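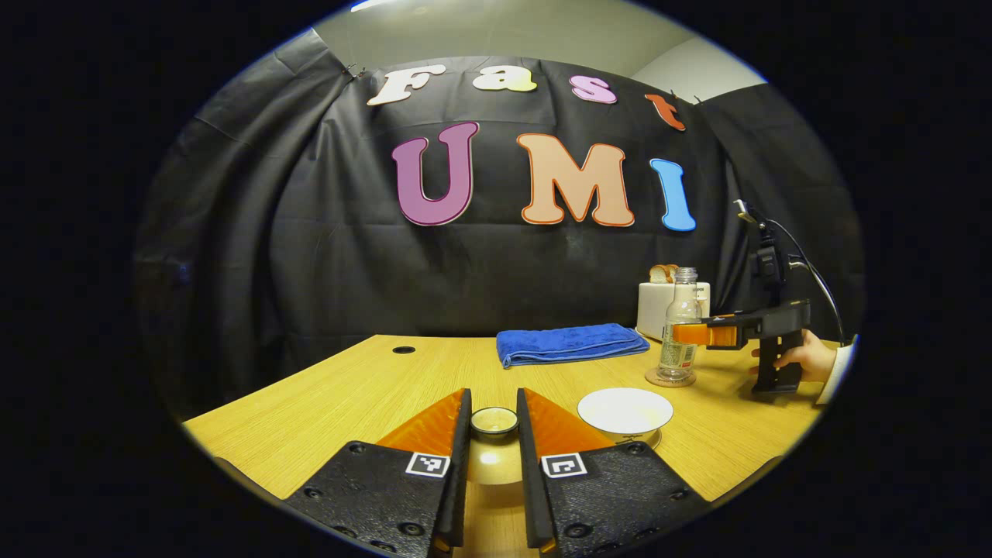 A tabletop session with two hand-held grippers, seen from the camera on one of them.

Home Features Science Food & Home Archive Subscribe

The Second Try

A small lab in Grasta has been teaching robot arms to handle breakfast dishes, and its best material came from the recordings it used to throw out

I dropped a spoon four times on my first morning at the lab in Grasta, and I would like it on the record that I was told to be pleased with myself. The spoon was an ordinary one and the bowl I was supposed to put it in was as wide as my two hands together, so there was no excuse, or none that I could offer with a straight face. But the graduate student sitting across from me, who had been watching people drop things since before I'd finished my coffee, only nodded and asked me to keep going without resetting. "Just get it from wherever it is," she said. "That's the good part."

It took me a good deal of the day to understand what she meant, and I'm going to take a little while getting there too, so I hope you're comfortable.

The tool I was holding is something like a pair of kitchen tongs crossed with a cordless drill. You hold a grip, you squeeze, and two padded fingers close out in front of you. A camera rides along and sees what the fingers see, with a very wide lens that bends the edge of a table into a curve, and small square black-and-white markers on the fingers let the software work out how far open they are. There is no robot anywhere in the business at this stage. You do the chore yourself, with the tool in place of your hand, and later on a robot arm wearing a matching pair of fingers is trained on what the camera saw and how the tool moved. Hand-held rigs of this general sort have become popular in the last few years, and it's easy to see why. A person who has never touched a robot can pick one up and be useful inside ten minutes, even a person like me.

The chores are homely ones. Somebody sets out a cup and a bowl, a towel, a toaster with a slice of bread standing up in it, a glass bottle on a coaster, and two people (or one person with two grippers) go about moving them from here to there. I had expected something grander, I suppose. What I got was a table that looked very much like mine does on a good morning, except for the black cloth hung behind it with big foam letters stuck on, and I found myself growing fond of it.

Glass is the thing to watch. A bottle is slippery in the hand and it's hard going for a camera too, because so much of what you see in it is whatever happens to be behind it. In the lab's early sessions the instruction sheet told people to move slowly, close the fingers squarely, and stop and start over if they bumped anything. The recordings that came out of this were lovely. I watched a few of them on a monitor in the hallway, and they have a kind of ballet about them, one calm approach after another, each grasp landing just so.

The robot arm that learned from them was calm too, right up to the moment something went wrong. If it nudged the bottle on the way in, and the bottle slid the width of a finger, the arm would close on the air where the bottle had been, lift the air with great care, and carry it across the table. I saw this happen twice and laughed out loud the first time. The second time I felt a bit sorry for it. It had been shown only tidy mornings, and so it had no notion of what a person does after a bump.

Roboticists have known about this trouble for a long time, and there are several ways to go at it. You can let the arm make its mistakes and have a person step in and steer it back, which works well and eats up hours of everybody's time, along with the robot's. You can invent the mistakes in a computer simulation, though a simulated glass bottle has manners that a real one lacks. What the group in Grasta did was more modest. They went back to the bin.

The bin, in this case, was a folder of rejected recordings. Every time a helper had fumbled and carried on in spite of the instruction sheet, the session had been marked as spoiled and set aside. One evening in March, with a deadline coming and not enough data to meet it, two of the students began looking through the folder to see if anything could be saved by trimming out the clumsy bits. They noticed that the clumsy bits were full of skill. A person who has just knocked a bottle backs off a little, lets it settle, comes in from a different side, often lower down, and closes more gently than before. People do this without thinking and would be hard pressed to describe it. The camera had caught all of it.

The method that grew out of that evening is called Dirkumik, after a lake where the lab has its summer picnic, and as far as I could learn there's no deeper meaning in it. The students wrote a program that goes through each recording looking for the signature of a second try: fingers that close and open again with nothing lifted, followed by a return toward the same object. When it finds one, it marks three stretches, which are the slip, the pause, and the recovery. The slip is kept as something the robot may see but should not copy. The recovery is kept as something it should copy with enthusiasm.

That distinction is where most of the work went. If you simply pour all the fumbles into the training, you get an arm that has learned to fumble, and the lab's first attempt did precisely this. I was shown a video in which the arm reaches for a cup, pushes it over with what I can only call confidence, and then sets it upright again very prettily. It did that over and over. It had learned that knocking the cup down was the first step of the job.

With the slips marked off, things went better. The group collected 767 recordings under a new instruction sheet that asks people to carry on through their mistakes, and 147 of them turned out to contain a second try that the program could use. They then trained two versions of the same arm. One learned from clean recordings alone, and the other from a set of the same size with the fumbled recordings swapped in, so that neither had the advantage of simply having seen more. Each was given 80 trials in which a person reached in with a stick and shoved the object partway through the reach. The clean version managed to finish the job in 22 of those. The Dirkumik version finished more than twice as many, and it did just as well as its sibling when no one was bothering it.

I asked whether that was a big result, and got the sort of answer I have come to like from people in this line of work, which is a long breath and then a list of worries. All of it was done on one kind of table in one room. The objects were few and the shoves were gentle. A towel, which has no fixed shape to return to, gave both versions of the arm fits, and the program that hunts for second tries has trouble with cloth as well, because people are forever opening and closing their fingers on a towel without anything having gone wrong. The students would like to try a drawer next, and then a zipper, and they said the word zipper in the tone that other people use for tax season.

There's also the matter of who does the recording. Practiced hands stop fumbling after a few days, and the lab's most loyal helpers had become, in a way, too good to be of much use for this. So they have taken to bringing in newcomers. There's a sandwich shop called Jamano downstairs from the lab, and a sign by its register now offers lunch in return for an hour of moving dishes around. The afternoon I was there a retired bus driver came up, with his sleeves already rolled, and put a cup into a bowl so neatly on his first go that the whole room groaned. He looked alarmed. They got him going with his left hand instead, and he was soon dropping things with the rest of us.

I stayed until after five. By then I had got the knack of the bottle, more or less, and could feel myself slowing down as the fingers came near the glass. I mentioned this to the student, rather proudly I'm afraid, and she thanked me for my time and took the gripper back to give to somebody worse.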